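Comparing Fingertips on a Rotary Selector: Test Procedure

Last revised 10/12/2025

This page covers the knob-turning portion of the Eddale bench comparison. The plug-insertion portion has its own page and should be run afterward, with the same arm and the same wrist camera. Allow a full session for each pair of fingers.

What you need

A parallel gripper with interchangeable fingers. The steps were written for the Gutcombe adapter plate, but any plate that holds the fingers square will do.
Two or more pairs of fingers to compare. We ran the Flanden tapered pair against the flat Dela Peña pair.
A wrist camera with a view of both tips when the gripper is closed.
A training panel with a numbered rotary selector.
A torque driver and a feeler gauge.

Step 1. Mount the fingers

Bolt on the first pair and tighten the screws evenly. Close the gripper with nothing between the tips and check the gap with the feeler gauge. If one tip leads the other, loosen that finger, reseat it and check again. Do not correct a mounting error in software. It will come back when the next pair goes on.

Step 2. Set the camera exposure

Lock the exposure with the panel already in view. A white tabletop will pull automatic exposure down far enough to hide the edges of dark fingers. Lock the focus at the knob, then leave both settings alone until every pair has been tested.

Step 3. Teach the approach pose

Turn the selector to 1 by hand. Jog the arm until the wrist axis is in line with the knob axis, then back off 26 mm along that axis and save the pose. Alignment matters more here than in a pick-and-place test – an offset of even a few millimeters makes the fingers orbit the knob, and the side load can be mistaken for poor grip.

Step 4. Set the opening and force

Open the fingers 13 mm wider than the knob. Start with a closing force of 17 N for every pair. Raise it only if the first turn slips, and write down the new value.

Step 5. Run the turns

Advance from the saved pose, close, rotate the wrist by one selector position, open and retract. Run 21 cycles per pair. Return the knob to 1 by hand whenever the wrist nears its joint limit.

Log three things for each cycle: the commanded angle, the position where the pointer stopped, and the peak wrist torque. A cycle passes if the pointer stops on the next number. A pointer between numbers is a failure, even if a light touch would settle it.

Step 6. Read the results

Compare the pass count first and the torque second. In our October runs the flat pair held the knob at lower force, but it hid the pointer from the wrist camera for most of the turn. The tapered pair needed more force and left more of the dial in view. For open-loop turning we would choose the flat pair – for anything that checks the pointer by camera, the tapered one.

If the printed numbers are blocked at the grasp pose, take the reading after the fingers retract and note this in the log.
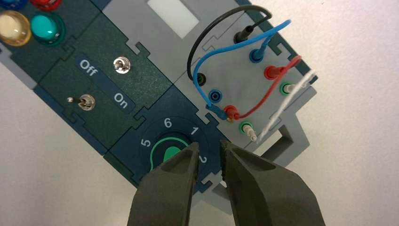 Before changing to the next pair, save the approach pose under a new name. Finger lengths differ, and reusing the old pose with a longer pair will drive the tips into the panel. Re-teach the standoff distance, keep the camera settings as they are, and start again from Step 1.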